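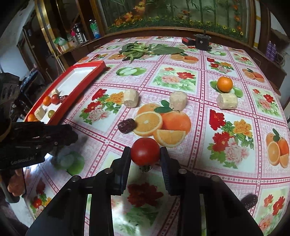

Valdis Jõgi wrote in to say that his seedlings go leggy every single year, however early he starts them, and could we please talk about it before he gives up on tomatoes altogether. Oh Valdis, please don't give up! January is too soon for most of us anyway (I know, I know, the catalogs are piling up on my nightstand too), and a windowsill at this time of year just doesn't give the little things enough light. Hold off until the middle of March, then keep them somewhere bright and a bit cool. The seed swap has 116 packets so far, two of them a yellow cherry called Dzene that I've had my eye on for ages.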